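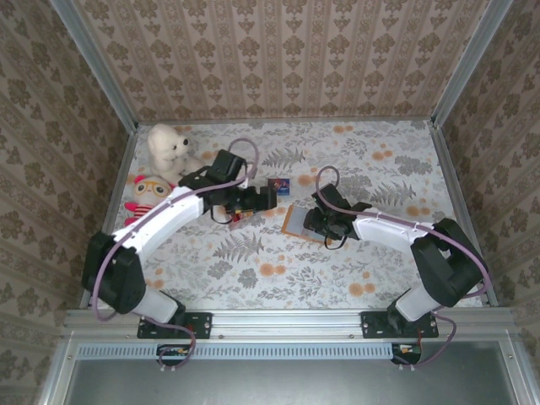 Winter Fair, Koppel Hall — Opening Checks

Complete before the doors open at 10 am. Write a comment against anything not passed.

1. Car park and front path gritted
Passed. Second bag of grit left by the side gate. The slope down to the road needs doing again after lunch.

2. Fire exits clear, inside and out
Failed at first check. Snow had drifted against the rear door and it opened only part way. Dug out and rechecked — passed.

3. Emergency lighting
Passed, except unit 26 over the cloakroom. Spare fitted, old one tagged for return to Zodell.

4. Stall cables taped or under matting
Passed for the main hall. Stall 29 was running a lead across the aisle. Moved to the wall socket.

5. Entrance mats
Two down, both lying flat. Swap when soaked.

6. Hot drinks counter
Urn on a level table, lid locks. Children's queue moved to the other side.

7. Stage steps and handrail
Handrail loose at the top bracket. Steps closed until tightened. The Lillosov choir will use the ramp.

8. First aid box
Short of large plasters. Eye wash in date until February.

9. Weather notice on front door
Up. Says to ring the hall before setting out if snow is forecast.

Next check at 3 pm, items 1, 2 and 5 only.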